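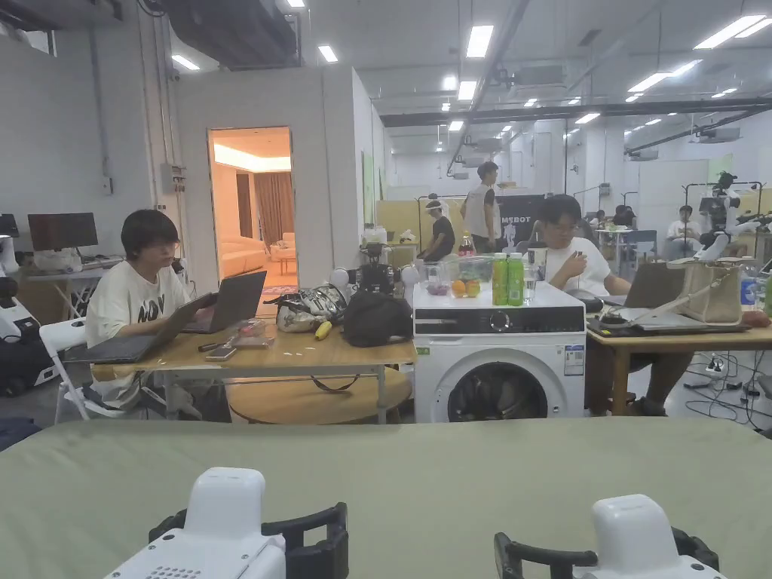

Figure 1. Work tables with two laptops in use.

Visitor Flow at the Brokholm Quarry Site
By Rhea Lumbao and Ayuba Ayaaba, January

This report examines how day visitors move through the disused slate quarry at Brokholm, a heritage site reached on foot from Setport. Entries were logged at the lower gate over 14 days. The log holds 281 entries. Group size was not recorded.

Most visitors followed the tramway to the engine house and turned back there. Only 20 entries were matched to a signature in the book at the upper pit. The path beyond the engine house has five signs, two of them facing the wrong way for walkers coming uphill.
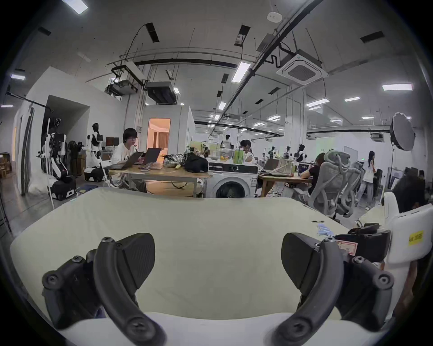
Figure 2. Fabric-covered surface, workspace behind.

Sunday counts were highest, with a peak before noon. The Corrigan bus does not run that day, so arrivals were assumed to be by car. We recommend turning the two signs and adding walking times at the lower gate. Supervisor: Leonora Dumlao.

We use cookies to improve this site. Accept | Settings
Contact | © Purner College | Back to top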